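Manipulation de textiles – notes pour la séance 3

Bon, on reprend où on s'était arrêtés en mars, c'est-à-dire au milieu du pliage. Je remets par écrit ce que j'ai dit un peu vite à l'oral, plus les réponses aux questions que Youssra et Ming-te m'ont envoyées entre-temps (merci, elles étaient bonnes, et j'en garde une pour l'examen oral).

Rappel du projet : chaque binôme apprend à un bras à plier un vêtement à partir de démonstrations humaines faites avec les pinces à main. Le jeu commun s'appelle Dradeck, il contient 3 056 démonstrations et vous y avez tous accès sur le serveur du cours. Vous pouvez n'en utiliser qu'une partie ! Le binôme de Tsz-kin Cheung et Parvaneh Bakhtiari est parti sur 2 000 et ça me va très bien, à condition de dire lesquelles et comment elles ont été choisies.

1. L'état de départ

Un vêtement n'a pas de pose au sens où un cube en a une. Six nombres suffisent pour le cube ; pour un pull il faudrait la position de chaque maille, et on ne va évidemment pas s'amuser à ça. Alors on triche un peu, on part d'un état simple : vêtement à plat, col vers le fond, manches écartées du corps, les deux doigts ouverts avant le premier contact. Là, le nombre de configurations raisonnables redevient petit et on peut commencer à parler de points de prise (poignet, épaule, ourlet).

Regardez surtout les plis près des emmanchures. Un pull « à plat » garde toujours des creux à la jonction de la manche et du torse, et c'est là que vos détecteurs de contour vont inventer des bords. Le vert foncé sur drap blanc est le cas facile, profitez-en. Un t-shirt blanc sur le même drap, on en reparlera.
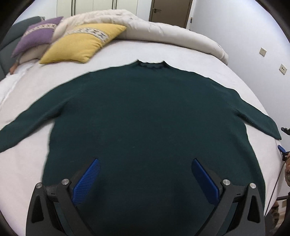
2. Choisir le point de prise

Règle du cours, à appliquer tant que vous n'avez pas une bonne raison de faire autrement : on saisit un coin ou un bord, jamais le milieu d'un panneau. Au milieu, le tissu monte en tente et le reste suit n'importe comment. Au bord, on garde une ligne à peu près droite entre les deux prises, et c'est cette ligne qu'on déplace.

Hiu-tung m'a demandé si le textile des doigts comptait. Le revêtement, oui, énormément. Une surface texturée accroche la maille sans qu'on ait besoin de serrer fort, et serrer fort sur du tricot laisse une marque qui fausse l'image suivante. Notez dans votre carnet quel revêtement vous avez monté, sinon vos résultats ne sont comparables à rien.

Autre piège, les doigts cachent ce qu'ils vont prendre. Avec une caméra embarquée, plus on s'approche, moins on voit le coin visé, et une bande étroite peut passer en partie derrière un bras de la pince avec le bout tout flou. Votre modèle doit donc garder une mémoire de l'image d'avant, même très courte. Deux images suffisent souvent. 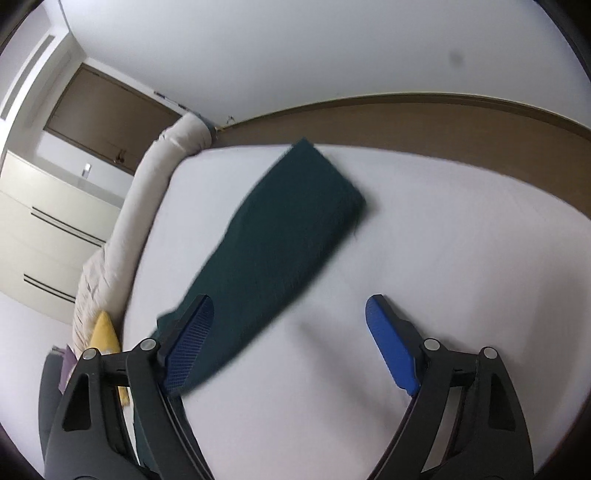 Côté optique, le grand angle courbe tout, et les bords droits du mobilier deviennent des arcs. Vous avez deux solutions : rectifier les images avant l'entraînement (le script est dans le dossier Histton), ou laisser le réseau se débrouiller avec la déformation. J'ai une préférence pour la deuxième, mais je veux que chaque binôme essaie les deux et me montre ses courbes.

3. À rendre

Une page par binôme, avec la liste des démonstrations retenues, le taux de réussite sur le premier pli seulement et au moins trois échecs commentés. Les échecs m'intéressent plus que le reste, ne me les cachez pas ! Dépôt dans le dossier Siu avant 18 h, la veille de la séance 4. Pour les essais sur le bras, la salle Itanstead se réserve auprès de moi, par mail, et pensez à apporter votre propre pull.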